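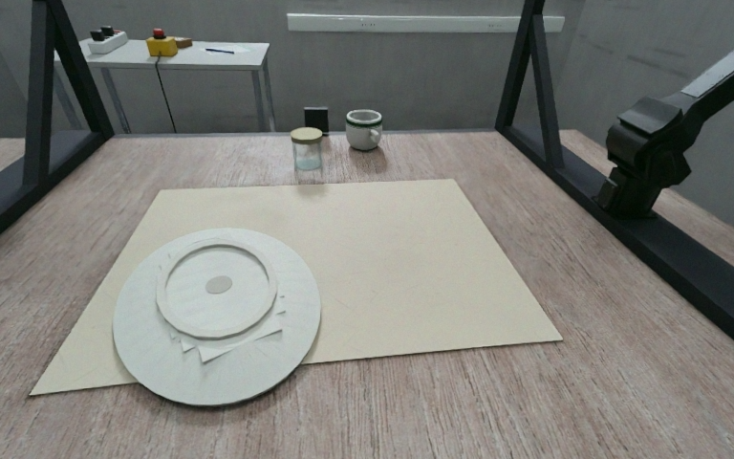 Who may apply for the Tatusine Oral History Fellowship?
Applications are open to adults who have lived or worked in the Penandale valley at any time and who are able to attend weekly sessions through the spring. A college degree is not required.

Call for Participants: Penandale Oral History Fellowship

The Tatusine Center for Local History invites applications for its spring fellowship in oral history. The Center will appoint 8 fellows, each of whom will record, transcribe and index interviews with residents of the Penandale valley. Completed interviews will be added to the Zamora Reading Room, where they will be open to the public unless the person interviewed has asked for a period of closure.

The collection now holds 71 interviews. Most concern the cannery, the rail yard and the valley schools. The Center is especially interested in proposals that deal with home nursing, church and lodge kitchens, seasonal farm work, and the years following the closing of the Flirusari mill. Proposals on other subjects will be read with equal care.

Duties

Each fellow will complete 5 interviews during the term. Fellows arrange their own appointments, obtain a signed release from every person interviewed, and deliver a full transcript with a short index of names and places. Sessions are held on Wednesday evenings at 6:30 p.m. in the Zamora Reading Room and cover interview practice, use of the recorders, transcription style and the handling of sensitive material. Fellows who expect to miss more than one session should say so in the application.

Recorders, headphones and transcription software are lent by the Center and must be returned at the end of the term.

Stipend and expenses

Fellows receive a fixed stipend, paid in two parts: the first on signing the fellowship agreement and the second on acceptance of the final transcript. Travel within the valley is reimbursed at the Center's standard rate on presentation of a mileage form. The fellowship does not carry health insurance or other employee benefits.

Selection

Applications are read by Center staff and one former fellow. Preference is given to applicants who can name at least two people they hope to interview and explain the connection between them. Experience in interviewing is welcome. Applicants who speak a language other than English with older residents are encouraged to mention it. Current employees of the Center and members of their households may not apply.

How to apply

Please submit a letter of no more than two pages describing the proposed interviews, a resume or a plain summary of work and community experience, and the names of two references. Letters of reference should not be sent unless requested. Handwritten applications are accepted.

Materials should be addressed to Latrice Thibodeaux, Fellowship Coordinator, and may be left at the front desk of the Reading Room or sent by mail. The application period closes at 5 p.m. on the last business day of January. Finalists will be invited to a conversation of 10 minutes, in person or by telephone.

All applicants will be notified in writing.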